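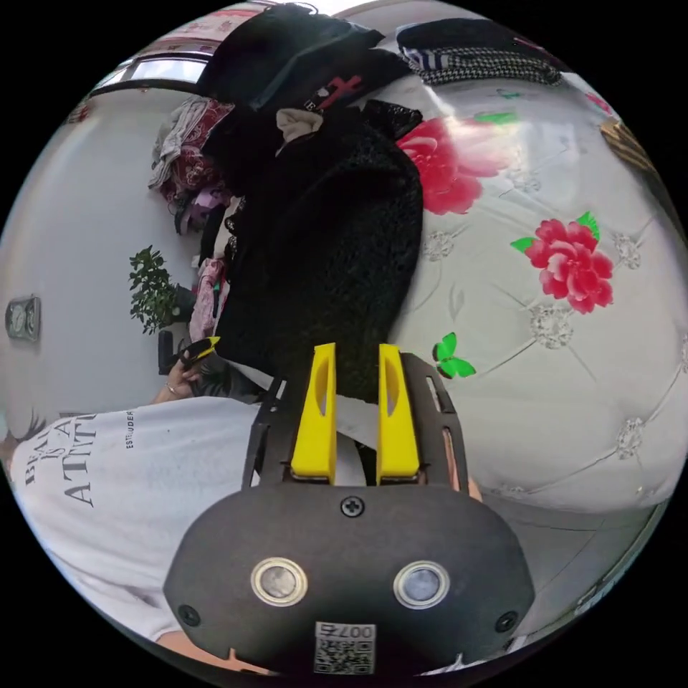

Laundry is the job most people ask about when they write to us about the Plutcombe hand gripper kit, so we spent most of the trial on clothes. The kit is a pair of hand-held grippers, one for each hand, that you use to show a folding or sorting task before the software learns it. The yellow fingers do well on thick cotton. Lace needs more patience, and if your pile has a black garment next to a piece of black lace, pull the lace out first and give it its own spot.

Setting up the surface

Work on a flat surface at waist height. A glossy cover lets the clothes slide, and it throws back light from the window. If yours has a bright patch on it, turn the table or close the blind. A plain matte cloth is better, but a printed one will do if you can live with a few missed grabs.

Clear a space for finished items before you start. Stack folded clothes at the far corner, away from your sleeves.

Sorting

Pull the dark items apart first. Two black pieces lying on top of each other are the most common cause of a bad pick. Scrunchies, socks and anything else smaller than your palm should go in a bowl and be done last.

Pick up from an edge or a seam. Close the fingers fully before lifting. If the cloth bunches, put it down and start again; dragging it across the table only makes it worse.

Care of the fingers

Wipe the yellow tips with a damp cloth after each session. Lint builds up in the openings and an old toothbrush gets it out. Do not use fabric softener sheets near them, as the tips get slick.

Check the screws on the front plate every week. Ours worked loose after 71 garments. A quarter turn with a cross-head screwdriver fixed it. Do not overtighten.

Leave the QR sticker on. Support will ask for it.

What comes in the box

2 grippers, a charging lead, spare tips and a printed card. The Zeson sorting software is sold separately and runs on an ordinary laptop. It wants nearly 100 demonstrations of each garment type before it gives useful results. Towels took fewer in our trial, blouses more.

Ackermann makes a similar set with softer tips. It is lighter on the wrist, but the jaws open less and it could not hold a folded sweater.

Worth it?

For a small laundry or a repair shop that handles the same items every day, yes. For one household, rent it first. Plestotix rents by the week and includes the spare tips.

Tested and written up by Sunita Rosenthal, 1 January 2023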